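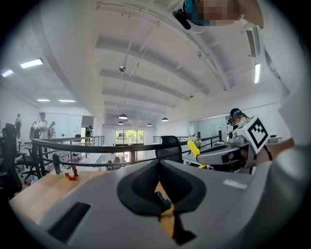

Our table with the blocks out, and the ceiling

Pillance Help > Rooms and Furniture > Noise and Echo

Noisy room, hard table, building blocks — where do I start?

Nima Zamani

Hi all, hoping somebody has been through this. I look after a shared room in Dustgate and I've become a bit obsessed with how loud it is. We've got a big table with a light wooden top, and people sit round it with building blocks, mostly the red ones, stacking them and knocking them down again. Every piece that lands on the wood goes CLACK and then you hear it again off the ceiling, or that's how it feels to me by four in the afternoon.

The ceiling is white with long beams running to the back, and all the pipes and conduits are on show up there. I really like how it looks and so does everyone who comes in, so I don't want to box it in, and the landlord would want forms filling in if I did. The floor is hard too. There are no curtains.

I've got 400 pounds to spend and I have to say what it's for before the end of August. My first thought was to put the lot into those foam tiles. My second thought was a tablecloth, but the blocks need a flat surface or the tall bits topple over, and a cloth rucks up the minute someone leans on it. Would a sheet of something on the table make a proper difference, or am I kidding myself and it's all the ceiling? Also the top has got a few dull patches where bottles have been stood on it, so if I'm going to cover it I'd like to sort those first. Any ideas welcome, I'm handy enough but I'm not going up a tall ladder on my own!

Shirin Kordestani

Oh I know this noise so well. We had the same trouble in our craft room, with a bare wooden table and a ceiling full of pipes, and I'd start with the table every time. It's cheap and you can have it done in an afternoon. You've really got two noises going on: the knock when a block hits the wood, and then the ring of the room afterwards. Foam tiles help with the ring but they do nothing at all for the knock, and it was the knock that was giving me a headache.

What we did was buy thick wool felt off the roll and then a sheet of thin cork to go on top of it. The felt soaks up the thump and the cork keeps things flat enough to build on. Don't glue any of it down. Cut the felt a little smaller than the cork so it doesn't poke out and get picked at by bored fingers (it will get picked at), and put a strip of that rubbery drawer liner under each end so it stays where you left it. Ours came from Shahbazi, who do offcuts if you ring up and ask nicely, and I paid 20 pounds for the felt and a bit more for the cork.

For the dull patches, find out what finish you've got first. Put a drop of water on a bit nobody sees, underneath or right at the end. If it sits there in a bead it's probably varnish, and if it sinks in and goes dark you've likely got oil or wax or nothing much. On an oiled top I'd rub the patches with very fine paper along the grain, wipe off the dust, put on a thin coat of oil, leave it for 30 minutes and buff off what's left. Lay the oily rags out flat outdoors to dry, never screwed up in a bin, they can catch fire by themselves. Then leave the table alone for a few days before the felt goes on, or you'll have fluff stuck in it for ever. With varnish I'd leave the patches be, you're covering them anyway.

After that, sit in there for a week and see how you feel about the ceiling. If it still rings, hang a couple of big fabric panels on the walls at head height. They're easier to reach than the beams and you keep your view of the pipes. Don't hang anything from the pipes themselves, please! Ours was the heating and somebody had tied bunting to it.

Rendanow

get a rug. we put a big one under our table and it was better the same day, specially with chairs scraping. second hand, 42 quid. bit of a pain to hoover

Nima Zamani

Thank you both, that's brilliant. Did the water drop under one end and it went dark straight away, so oil it is. I'm going to do the table first and then look for a rug with whatever is left. Shirin, did your cork curl up at the corners at all? The piece I've been offered has been rolled up in a shed.

Shirin Kordestani

A bit, yes. Lay it face down overnight with some heavy books on and turn it over in the morning. If a corner still lifts, trim it round instead of square, it catches less on people's sleeves.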